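**R5 grip fault, release timeout (long, sorry)**

**wristpin_dave**
Running the Murner tube-sorting cell in simulation before they let us near the real one. The job is simple enough that my dog has stopped watching: take a capped tube from one grey rack, put it in the red one. On R5 the arm closes on the cap, reports a good grip, then throws a release timeout and sulks. The log says grip force 128, whatever a 128 is. I've had 10 runs and 5 of them ended this way. 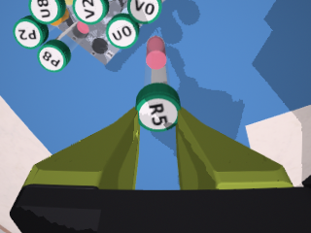
*R5 in the fingers, wrist view.*

Jaw opening is set to the default. Controller is the Brundetti plugin, current version. Ideas welcome, including rude ones.

**gantry_goblin**
Rude one first: the default jaw opening is for the fat caps. Read the sticky.

Polite one: look at how close the neighbours are. You've got U0 and V0 over on one side and P8 on the other, and those fingers are wedges. They get wide in a hurry. If one touches the cap next door on the way out, the plugin calls it a collision and stops the release without telling you.

**wristpin_dave**
I read the sticky. It's from January and half of it is an argument about grease.

**nosetti_refugee**
Don't agree with the goblin. I had the same fault on a Nosetti cell and the neighbours were innocent. It was friction. Cap friction set too high, so the solver thinks the cap and the finger are one object and they live together happily until the timer runs out. Post another wrist view, with the whole cluster in it if you can.

**wristpin_dave**
Same tube, same hold. Colour's a bit off on my monitor.
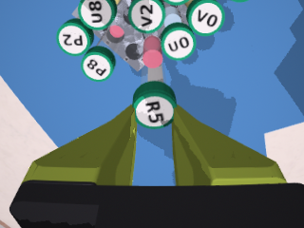
Page 5 of 5

**gantry_goblin**
Still say clearance. Stick the collision shapes on and look.

**nosetti_refugee**
Still say friction. Halve it and go have lunch.

**agudelo_bench**
Can you both wait until he's posted the arm from the side? Dave, send it home with the fingers open and show us the whole table. On the real Agudelo units this exact fault is how you end up with a cap on the floor and a form to fill in, so please don't fix it by making the timer longer.

**wristpin_dave**
I had already made the timer longer. Putting it back.
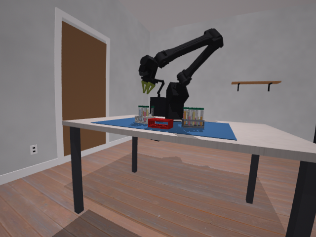

*Fingers empty, red rack also empty, morale similar.*

**agudelo_bench**
Ta. Nothing odd in the pose. Do one change at a time: friction first, it's a single number, then clearance. And log which tube it was going for, every run.

**gantry_goblin**
Friction first. Fine. I'll be over here being right.

**wristpin_dave**
Halved it. Two clean releases, then the timeout again on the third. So you're each partly right, which I realise is the worst outcome for everyone. Collision shapes tonight after tea.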